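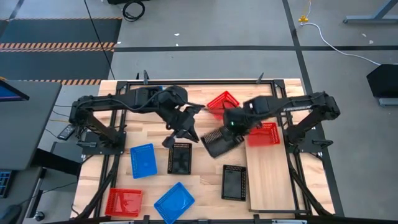

## Setting up the scoresheet

I score for Gostdale on my old tablet, and I set it up the same way before every match.

1. Open a new game and type in both batting orders. All 9 names, please, pitcher included!
2. Add your bench underneath. I list Julián Cordero first as he pinch-hits most weeks.

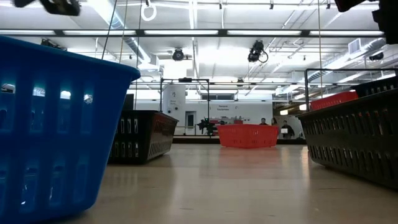

3. Tap Save before the first pitch.

**Note:** subs need their own line (I forgot this twice in December).

**Caution:** don't press Reset mid-inning, it wipes the lot.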